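Hi Vira, my bit on how the Redance money is being spent. The kit bags for our new starters went out on Monday, all 40 of them, and I've already had some lovely messages back! Each one has a stethoscope, fob watch, pen torch, tape and a decent pair of scissors (the cheap ones we tried in May wouldn't cut a bandage, so those went back to the supplier).

Shoes are still the sticking point. Pylyp got us a discount at Zinchenko, but they've run out of the small sizes and can't say when more are due. I'd like to hold back £700 of the uniform budget until we hear – is that all right with you?

The Wilton ward have asked for 56 extra pocket notebooks, the wipe-clean sort. Nadiia thinks we can cover that from what's left under stationery and I agree with her.

Still to do: name badges (2 spelt wrong, sorry Svyatoslav), the feedback forms, and a chat with Vsevolod on whether the night staff want compression socks or would sooner have a second fob watch.

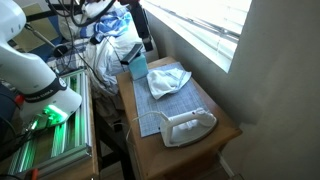
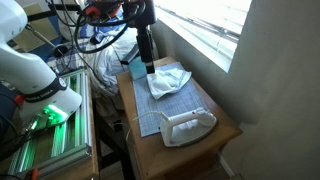

Reading time: 1 minute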